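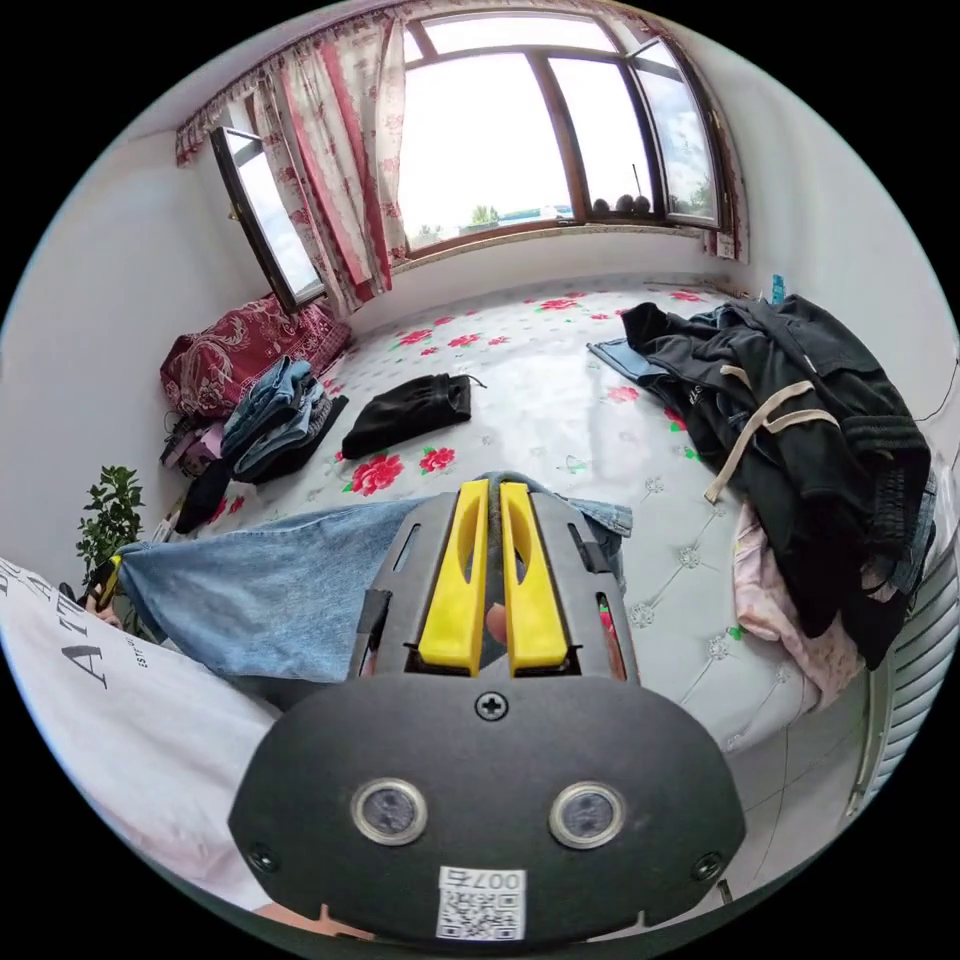
Kiltau Washed Cotton Quilt Cover Set

Oct 3, 2026 | by Simone Meireles

I've been selling bedding for nine years and this is the set I keep taking home (my husband has stopped asking). It's a plain cotton quilt cover with two pillowcases, pre-washed so it's soft from the first night and won't shrink on you later. Queen is $117, king is $21 more. Colours are oat, grey and a dusty eucalyptus green that looks much nicer in daylight than it does on my monitor, sorry!

The closure is buttons, with ties inside the corners so the quilt doesn't end up in a lump at your feet. I had the Vostitz one before this with no ties at all and I was forever climbing inside it to fish the corners out.

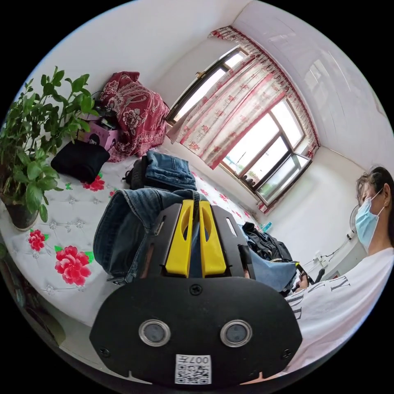
Wash it warm and hang it on the line if you've got the weather. A dryer is fine too, just pull it out while it's a tiny bit damp and give it a good shake. I don't iron mine. Jaruwan in our shop does iron hers and I'll admit it looks lovely, but life is short and a king cover is enormous.

One thing to check before you order: our king is cut for a standard Australian king, so if your quilt came from overseas please measure it first. Matching fitted sheets are coming in January. The green sold out quickly last time, so email me if you'd like one put aside.

Postage is free in Australia, and you can send it back unwashed within 21 days.

14 shares | 3 comments

© Kurek Bedding | Contact us | Back to top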